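Porta aberta na oficina da Purnero – galeria de fotografias

Início > Visitas e demonstrações > Dobragem de roupa

Publicado em 5 de fevereiro de 2022
Texto: Kadir Bilgin

Nesta página juntamos o que ficou da nossa visita à oficina da Purnero, em Barajas. O português não é a minha língua materna, por isso peço desculpa se alguma frase sai um pouco dura. A Raimonds Kazlauskienė leu o texto antes da publicação e corrigiu os verbos, mas deixou ficar as minhas opiniões.

A Purnero trabalha com robôs que pegam em roupa. Parece coisa simples para quem dobra camisolas em casa todas as semanas. Para uma máquina, o tecido é um material difícil: muda de forma quando se toca nele, faz rugas onde antes não havia, e duas peças do mesmo tamanho nunca ficam pousadas da mesma maneira. Uma caixa de cartão tem sempre os seus cantos. Uma manga pode estar em qualquer lugar.

Chegámos de manhã e fomos recebidos com café na entrada. Depois passámos para a sala de demonstração, onde os visitantes entravam em grupos de cinco. A sala não é grande. Pediram-nos para falar baixo durante a primeira demonstração, e eu achei bem, embora tenha ficado com muitas perguntas guardadas para o fim.

O programa que vimos tem o nome de Flallolon. A equipa explicou que o trabalho se faz em duas partes. Na primeira, a peça é estendida e alinhada. Na segunda, é dobrada. Eu pensava que dobrar era a parte mais importante, mas os técnicos passam muito mais tempo a falar da primeira. Se a gola está torta no princípio, a dobra fica torta no fim, e não há maneira de a corrigir a meio.

A Raimonds perguntou se usavam roupa nova. Responderam que preferem roupa já usada e lavada muitas vezes, que tem um cair diferente e se aproxima mais daquilo que uma lavandaria recebe. Até à nossa visita o programa tinha registado 2000 dobragens, das quais 246 com peças escuras. As peças escuras são um assunto à parte: numa t-shirt preta, a costura, a ruga e a sombra são quase da mesma cor, e a câmara precisa de boa luz para as separar.

Também quis saber o que acontece quando o robô falha. A resposta foi muito direta – a pessoa estende a peça outra vez e recomeça-se. Gostei desta resposta. Em outras visitas, como a que fizemos em setembro a Dirnuscombe, ouvi explicações mais compridas e fiquei a saber menos.

No fim houve tempo para conversar. Um senhor do nosso grupo, que trabalhou muitos anos numa tinturaria, discutiu com os técnicos sobre a ordem certa das mangas: primeiro a esquerda, primeiro a direita, ou as duas ao mesmo tempo. Não chegaram a acordo. Eu dobro primeiro a esquerda e nunca tinha pensado nisso.

Informações para quem quer visitar

As visitas são gratuitas, mas é preciso fazer a inscrição por correio eletrónico. A demonstração dura o tempo de um café e meio, e depois há perguntas. Convém levar calçado fechado. Os casacos e as mochilas ficam no cabide da entrada. As crianças podem entrar acompanhadas por um adulto, e há uma linha no chão que não se deve passar enquanto o braço se mexe.

As fotografias podem ser usadas em trabalhos escolares, com o nome desta página. Para outros usos, escrevam-nos primeiro.

Galeria

Mesa de dobragem, à altura do punho do robô. A t-shirt preta está pousada sobre a folha castanha, com a gola virada para a fita azul, que parece servir de marca para o centro do decote. Reparem na fita interior da gola, com os seus pequenos triângulos brancos – com tanto tecido escuro à volta, é um pormenor que se vê muito bem.

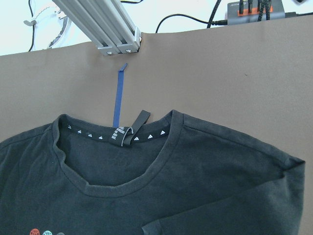
Outras visitas

Dirnuscombe – setembro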